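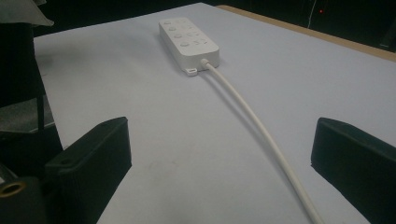

Canonical tags vs. 301s for faceted category pages

rowhammer_kt
Posted 2025-09-08

Migrating a mid-size parts catalog from Plostaser to a self-hosted setup. Category pages have filters for material, length and finish, and each combination generates its own URL with query parameters. The crawler report lists 492 indexable URLs under one category. The category has 90 products.

Current state: every filtered page has a self-referencing canonical. My plan is to point all of them at the unfiltered category and leave the URLs live for users. The agency that handled the old site wants 301s on everything with more than one parameter. Looking for opinions before I touch the templates.

deltaframe
A 301 on a filtered URL breaks the filter. The user picks finish and length and gets sent back to the full list. I assume the agency means to 301 the legacy URLs only. If they mean the live ones, no.

Canonical to the parent is the usual answer. Check that the filtered pages are close enough in content to the parent. If they aren't, the search engine treats the tag as a hint and may ignore it.

rowhammer_kt
They mean the live ones. I have it in writing.

mossbit
Disagree with the canonical approach at this scale. Canonical doesn't save crawl budget. Each URL still has to be fetched for the tag to be read. Disallow the parameters in robots.txt and be done with it.

deltaframe
Disallow prevents the fetch, so the canonical is never seen, and any URL already in the index can stay there with no snippet. 492 URLs is not a crawl budget problem. You need a lot more pages than that before it shows up in the logs.

mossbit
492 in one category. He didn't say how many categories.

rowhammer_kt
Eleven. The others are smaller. The next largest has 391 URLs and it drops off fast after that.

deltaframe
Still not a problem. Do you have server logs? Filter by the crawler user agent, verify by reverse DNS, group by path plus sorted parameter keys. Then you know what share of fetches goes to filters and nobody has to guess.

tabstop_9
Sort your parameters while you're in there. If ?finish=zinc&length=40 and ?length=40&finish=zinc both resolve, part of your 492 is the same page counted twice. I had this on an Altach theme. The filter widget appended parameters in click order. Fixing the order in the link builder cut the list nearly in half before I changed a single tag.

rowhammer_kt
Just checked and both orders resolve with a 200. That explains some of it. The widget is the stock Zustden one and I don't see a setting for order.

tabstop_9
There isn't one in the stock version. You can override the URL serializer. It's one function: take the active filters, sort by key, then by value for multi-select, and build the string. For requests that come in with the wrong order, a 301 to the sorted form is fine. The content is identical so the user loses nothing.

mossbit
So the agency gets its 301s after all.

deltaframe
For order normalization, yes. Different case from what was described.

hexpalm
One thing missing here. Some filtered pages may be worth indexing. If people search for "stainless" plus the category name, that single-filter page should have its own title, heading and self-canonical, and preferably a clean path. Pull the query data from March onward and see which single filters get impressions. Canonicalizing all of them to the parent throws that away.

We run 2 indexable filters per category at most. Everything else goes to the parent.

mossbit
How do you keep the rest from being crawled?

hexpalm
The non-indexable filters are a form POST that redirects to the GET URL, so there is no href to follow. Internal links only exist for the indexable ones. Old URLs die off slowly.

deltaframe
That works — test it with scripts off, though. I have seen the redirect lose the page number.

rowhammer_kt
OK. Order for now: serializer override with 301 for unsorted requests, canonical to parent for multi-filter pages, single-filter pages left alone until I have the query data. Staging is on the Mtshali box so the robots.txt there blocks everything, I need to remember not to copy that over.

tabstop_9
Put the staging block behind HTTP auth and delete the robots.txt. Then there is nothing to copy.

mossbit
I'd still disallow the sort and per-page parameters. Those never have a reason to be crawled.

deltaframe
No objection on those, provided they aren't indexed already. Run a site: query first.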